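Unidad 4. Cuidado y plegado de prendas de punto
Módulo de Economía Doméstica, Centro de Formación Irkska
Docente responsable: Folasade Mohammed
Versión revisada: 06/02/2020

## 4.1 Preparación de la superficie

El plegado se realizará sobre una superficie horizontal, limpia y más amplia que la prenda extendida. En el domicilio se admite el uso de la cama hecha, con la colcha estirada. Conviene que el tejido de base contraste con el color de la prenda, de modo que los bordes y las costuras se distingan sin esfuerzo.

Antes de plegar, el alumno identificará el escote, las mangas y el bajo. En un jersey de cuello redondo, la etiqueta interior permite reconocer la parte posterior. Las mangas recogidas o cruzadas sobre el cuerpo se extenderán primero, sin tirar de los puños. 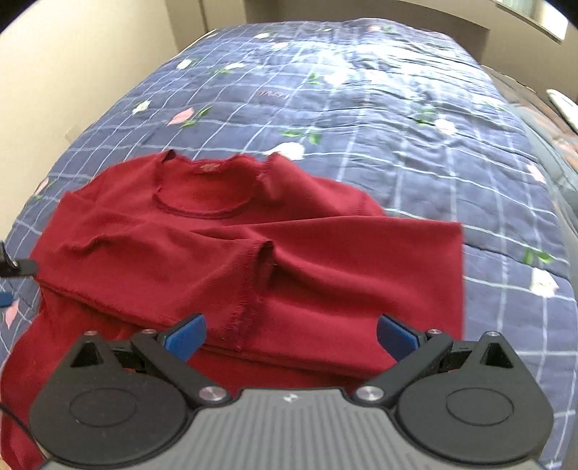

## 4.2 Secuencia de plegado

1. Extender la prenda boca abajo y alisarla con la palma, desde el centro hacia los costados.
2. Llevar un costado hacia el centro y doblar la manga hacia abajo, paralela al pliegue.
3. Repetir la operación en el otro lado.
4. Doblar el bajo hasta media altura y, a continuación, hasta el escote.

El canalé fino marca con facilidad los dobleces. No se presionará el pliegue con la mano ni se apilarán más de 10 prendas por balda.

## 4.3 Prendas de peso superior a 300 gramos

Estas prendas se guardarán siempre plegadas. La percha deforma los hombros y alarga el cuerpo.

## 4.4 Trabajo práctico

Cada alumno presentará tres prendas de punto plegadas según el apartado 4.2, junto con la ficha de observación firmada. La entrega se efectuará en el aula 118, ante el profesor Chukwuemeka Nwankwo. Quienes no superen la práctica dispondrán de una segunda convocatoria en agosto.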